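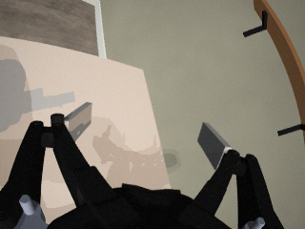 Figure 7.1 A two-finger gripper, fully open, in a computer simulation. Nothing is held between the pads.

Chapter 7
Paying for the Arm: Budgets, Quotes and Wishful Thinking

Most first budgets for a robot are wrong, and they are nearly always wrong in the same direction. The buyer looks up the price of the arm, adds a bit for a gripper, rounds the total to something the finance office will like and calls it a plan. Eighteen months later the arm is bolted down in a corner doing half the job it was bought for, and the money for the other half has gone on brackets.

This chapter deals with the gap between the two. You will need the cost sheet from Chapter 6 and a calculator. You will not need any brochures.

Start with simulation, as most sales visits now do. A supplier can put a gripper in front of a panel on a screen, open and close the fingers and move on to the price before the tea has gone cold. Figure 7.1 is a fair specimen. The shadows fall across the panel, the two grey pads face each other over a wide gap, and a reader in a hurry could take it for evidence. Ask what it is evidence of. A picture of open fingers says nothing about how hard they can squeeze, how long the pads last or what a new pair costs. Those three answers belong in your budget, and you should have them in writing.

Consider the case of Gistlow, a small maker of kitchen fittings, which we shall follow through the chapter. Its production manager, Mahlet Teshome, was shown a simulated cell by a supplier called Visari. In the simulation the gripper picked up 1012 parts and dropped none. She asked how many different parts had been used. There had been one, copied. Gistlow makes 70, and 17 of them have a curved face that flat pads may not hold well.

Visari's quote put the gripper down as a single line at £2000. It left out spare pads, a second set of fingers for the curved parts, the fitting work and the days the line would stand idle while all this was sorted out. None of that was hidden, exactly. It had simply not been asked for, and a supplier will rarely quote for a problem you have not raised.

Fasil Wako, who kept Gistlow's accounts, wanted to turn the whole thing down. His view was that a machine which needs a second budget to make the first one work should be treated as two machines. We think he went too far, for reasons given in Section 7.4, but his habit of reading a quote for what is missing is a good one to copy.

Simulation has its uses. It can show that an arm will reach a shelf, or that two machines will try to stand in the same spot, and it is far cheaper to learn that on a screen. Trouble starts when a result from the screen is carried straight into the cost sheet as if somebody had measured it on the shop floor.

7.1 What the quote covers

Take any quote for handling equipment and mark each line as bought once, bought again or paid for by the hour. Lines that will not fit under any of the three should go back to the supplier with a question beside them.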